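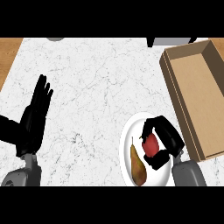

The simulator at Ornness, with one hand holding the fruit and the pear on the plate.

The open day at Ornness starts at ten in the morning with coffee in the loading bay, and by a quarter past most of the visitors have found their way upstairs to the screens. The company works out of a former printing plant on the edge of Justthorpe. It builds software that teaches two-armed robots to pick things up and put them down, and once a year, in September, it lets people in to see how that is going.

I had expected to spend the morning watching metal arms. There are some, in a room at the back, but much of the work takes place in simulation. The arms, the marble tabletop, the cardboard-colored box and the fruit on the big screen are all drawn by a computer, and the black hands move according to the same kind of commands the real ones get.

"People walk in and ask where the robot is," says Rochelle Kereama, who runs the simulation group. "It's on the screen. The one down the hall gets its turn later."

Her team of three sets up tasks using ordinary household things. Fruit comes up a lot. A pear has a neck, a wide end and no obvious place to hold it. A rounder fruit is simpler to get the fingers around, but the thumb still has to come in from the right side. In the setup I watched, the right hand had its fingers bent over the top of a red fruit with the thumb underneath, above a white oval plate. The left hand was open.

I asked Kereama why both arms were there if only one was holding anything. She said the software always controls the pair, and keeping a hand out of the way is part of the job. Early versions would swing the spare arm across the table and knock the plate.

Each task is run 700 times before anyone looks at the results in detail. Between runs the program changes small things, such as the angle of the plate or where the box sits. Out of the last full set, 210 runs were marked as failures. Kereama put that number on a slide without being asked. Most were drops, she said, and the rest were grasps that looked fine and would have bruised a real pear.

That last point got the most questions. A man from a packing shed in Vatdale wanted to know how a computer can tell if fruit is bruised. The answer is that it can't, at least not directly. The program records how hard each finger presses, and the team sets a limit by testing real fruit on a bench downstairs. He wrote the limit down, then asked if it would be the same for peaches. It would not, and they haven't done peaches.

Visitors could try the controls after lunch. You wear a pair of gloves and the hands on the screen copy yours, a little behind. I closed my fingers too early twice and pushed a pear off its plate. A girl of maybe twelve, next in line, picked hers up on the first go and asked if she could do it left-handed.

The real robot was shown at two, in a room with a yellow line on the floor. It was slower than the one on the screen and a good deal louder. It lifted a pear, held it, and set it in a box while the engineer kept her hand by the stop button. The second try was called off when a cable caught on the table.

Ornness has a trial planned with Rutherford, a grocery distributor that handles over 2000 crates a day at its Justthorpe depot. The first stage covers pears only and will use one robot on one packing table. Kereama would not give a date for it. She wants the failure count down first, and the next set of runs was due to start that evening, once the visitors had gone and the computers were free.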